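Stitby helpdesk / Ticket 1151
Subject: arm cell, cable routing + start-of-run checks, rule needed
Status: open
Raised by: bench 2, Hurport
Priority: medium

Protective stop on the tabletop cell again, mid run. Log says joint torque limit, wrist. No damage I can find. Cleared it, jogged home, fine. Restarted, fine for a bit, then same stop.

Checked so far:
- payload setting, matches the sheet
- tool centre point, not touched since April
- speed cap, still on the low setting
- gripper connector, reseated, no change
- e-stop, tested, OK

Think its the cables. The Quartey bench rules say "keep cables tidy", which isn't a rule, you can't pass or fail it. Every shift does it differently. Gripper lead and the other one both lie over the work area when the arm comes in low, see cup and banana side.

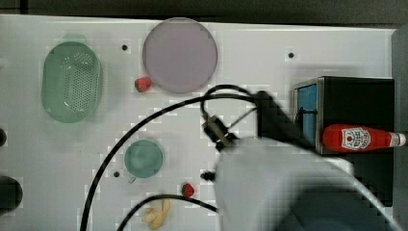

Zsolt Balogh: Agree the wording is useless. But don't go straight to tying everything down. If you clip it too short the wrist winds up and you get exactly that torque stop, and it'll be worse at full reach. What slack have you got with the wrist turned right round each way? Also which items are on the layout sheet for that task, and does anyone sign for it before the run? Last time I looked the sheet was blank from page one.

Slack not measured, will do. Sheet: no, no one signs. Run number goes in, that's all. Run 366 has a start time and nothing else in the row.

Update, after lunch. Jogged the wrist by hand both ways with the gripper lead unclipped. No stop. Clipped it back where it was, turned it again, stop came up near the end of travel. So Zsolt is right, too short at the wrist clip and too long everywhere else. Moved the clip back up the arm. Two full test cycles, no stop. Not calling that fixed yet.

Proposed wording to replace the tidy line:

1. Before first run of a shift, jog wrist to both ends at slow speed. Lead must not go tight.
2. No cable to touch any item on the layout sheet with the arm at its park position.
3. Layout sheet filled in before start, initials and time. Items listed by name, so plate, colander, mug, bowl etc, not "kitchen set".
4. Anything added or taken off the table = new line on the sheet. Does not matter how small. Orange slice counts.
5. After any protective stop, log the joint and the code before clearing. Not after.
6. Hands off the table untill the arm is parked and the pendant says paused.

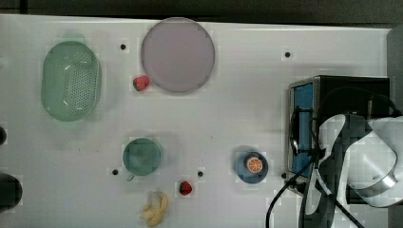
Point 2 needs a park position that everyone uses, and right now there are at least two saved under nearly the same name. Will delete the old one once Stukex confirm their script doesn't call it. Asked them this morning, no reply yet.

Point 5, the controller log holds 2000 lines then overwrites, so if you clear and carry on the code is gone by end of day. Hence writing it down.

Still to do:
- measure slack, put figure in rule 1
- print new sheet, bin the old pad
- someone from Quartey to OK the wording
- leave ticket open til a full shift goes through with no stop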